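Ring marks on an oiled wood table: strip it all or spot repair?

Asked by Oda Nyberg in Furniture and Finishes
1 May 2024

The table is light wood with a penetrating oil finish, bought used in April. Since then I have picked up several dull rings from cups and one larger pale patch where a damp napkin was left overnight. I normally keep things on a tray, but not always. Light wood with a black tray on it:

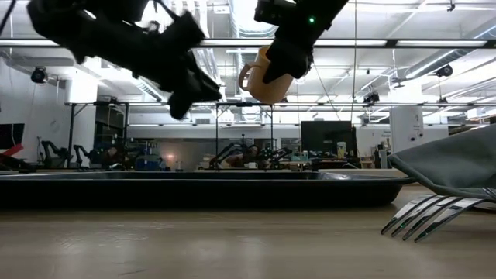
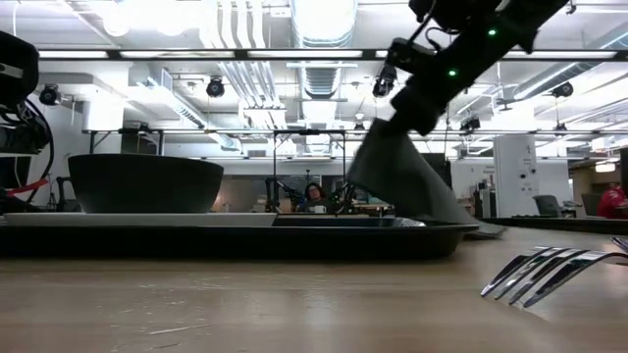 Reading time: 2 min

The rings are pale, not black. I can't feel them with a fingernail. The seller said the table was oiled "once or twice" and could not name the product. I have a can of Rorero hardwax oil left over from a shelf and would like to use it if it's compatible. Do I need to sand the entire top, or can I treat the marks only? I own a random orbit sander but would prefer to work by hand.

3 answers

Helge Berge
Accepted answer

Pale marks with no texture are normally in the finish or just under it. Black marks are a reaction between iron, water and the tannins in the wood, and are treated differently (oxalic acid). You don't have those, so skip that part of any guide you find.

Start with the least aggressive step. Wipe the top with mineral spirits on a white cloth and let it dry fully. If the cloth comes away yellow or gummy, there is wax or uncured oil on the surface, and the rings may be mostly in that layer. Repeat until the cloth stays clean, then look at the marks again.

If they are still there, hand sand with 180 grit on a cork block, with the grain, until the ring is gone. Follow with 220. Don't sand only the circle. Take the full length of the board the ring sits in, edge joint to edge joint, or you will see a lighter spot in low light. If there are rings on more than half of the boards, do the whole top and save yourself the blending.

Hardwax oil over an unknown penetrating oil is usually fine once the surface is clean and sanded. It is not reliable over old wax. Test it on the underside first. Apply thin, wait the time on the can, buff off everything that has not soaked in. A second coat the next day if the first looks patchy.

Lay used oil rags flat outdoors to dry, or put them in a metal can of water with a lid. Wadded up they can self-ignite.

Comments (2)

Oda Nyberg: The cloth came away yellow on the first two passes. One ring is gone, the others are fainter. Going on to the 180.

Helge Berge: Good. Vacuum between grits — leftover 180 dust under the 220 leaves scratches that only show after oiling.

Rosimeire Fontes

I would disagree on 220 as the last grit. Some hardwax oils specify a coarser final sanding, as a very smooth surface takes up less oil. Check the label. I stopped at 150 on a beech top and it has had 4 years of daily use with one recoat. Also, a tray helps only if its underside is dry. Water trapped between a flat tray and the table does more damage than a cup does. Stick felt or cork dots underneath.

Oda Ljungberg

mayonnaise. leave it on overnight and wipe off. worked on my moms table but I think hers was varnish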